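4.2. Duración declarada y duración observada del tinte de pestañas

Los folletos de los centros de estética suelen prometer entre cuatro y seis semanas de color. Conviene preguntarse de dónde sale esa cifra. En la bibliografía que revisamos aparece repetida en casi todos los manuales de formación, pero ninguno remite a una medición propia, y varios se citan entre sí. Portela y Gerlach ya habían señalado el problema a propósito de los permanentes de pestañas; con el tinte la situación es peor, porque el color se degrada de manera gradual y cada clienta decide por su cuenta cuándo deja de verlo.

De las 132 participantes reclutadas en los tres salones de Fundano, 68 completaron el seguimiento. La pérdida es considerable y no vamos a disimularla. Quienes abandonaron eran, en promedio, más jóvenes y habían pagado la tarifa reducida, de modo que no puede descartarse que se marcharan precisamente las menos satisfechas. Los porcentajes de satisfacción de la sección anterior deben leerse con esa reserva.

El procedimiento fue el habitual: limpieza con agua micelar sin aceite, protección del párpado inferior con parche de celulosa, aplicación de la mezcla desde la raíz y retirada en dos pasadas con algodón húmedo. El tiempo de exposición quedó a criterio de cada profesional, dentro del margen del fabricante. Hubiéramos preferido fijarlo. Los salones no aceptaron, y esa concesión introduce una variación que ningún ajuste posterior corrige del todo.

La intensidad se valoró con la escala Mirken de cinco grados, aplicada por dos evaluadoras que no conocían la fecha del tratamiento. Se reunieron 1554 valoraciones. El acuerdo entre evaluadoras fue bueno en los grados extremos y mediocre en los intermedios, justo donde se decide si un tinte «todavía dura». La escala se diseñó para cejas, y su traslado a las pestañas es una costumbre del sector que no hemos visto validada en ninguna parte.

Con estas cautelas, la mediana hasta perder dos grados fue de 25 días. El dato no desmiente por completo la promesa comercial - algunas participantes conservaban un color apreciable pasado el mes -, pero la sitúa en el extremo favorable de la distribución. Las pestañas muy claras perdieron intensidad antes, o quizá el contraste inicial hacía más visible la pérdida; el diseño no permite separar ambas explicaciones.

Tampoco encontramos apoyo para la recomendación de evitar el agua durante las primeras 24 horas. Las participantes que declararon haberse duchado la misma noche no difirieron de las demás. Es cierto que el grupo era pequeño y que el dato depende de la memoria, así que no proponemos retirar el consejo. Proponemos dejar de presentarlo como si estuviera demostrado. Lo mismo cabe decir de los sérums «fijadores» que se venden en el mostrador: entre usuarias y no usuarias la diferencia cayó dentro del error de la escala.

Más clara fue la relación con los desmaquillantes bifásicos. Su uso diario se asoció a una pérdida temprana del color en los tres salones, incluido el de Otow, donde la dispersión general era mayor. Aun así, quien se desmaquilla a diario también se maquilla a diario, y el frotado podría pesar tanto como el aceite.

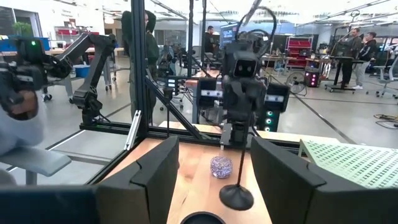

Figura 3. Bola de vidrio con motas moradas y azules sobre un tablero de madera clara.

Skarphéðinn Lauritsen objetó, tras leer el borrador, que la mediana resulta engañosa si no se tiene en cuenta el ciclo natural de la pestaña: una parte del color se pierde porque el pelo teñido se cae y lo sustituye otro sin teñir, y eso ningún producto puede evitarlo. La objeción es razonable. Intentamos estimar ese recambio a partir de las fotografías de seguimiento y desistimos, ya que la superposición de pestañas impedía distinguir los pelos nuevos con una fiabilidad aceptable.

Queda por saber si la objeción favorece a los fabricantes tanto como parece. A la clienta le importa poco que el color desaparezca por lavado o por caída; lo que compra es un plazo. Si el recambio acorta ese plazo en todos los casos, debería estar ya descontado en la cifra que se anuncia.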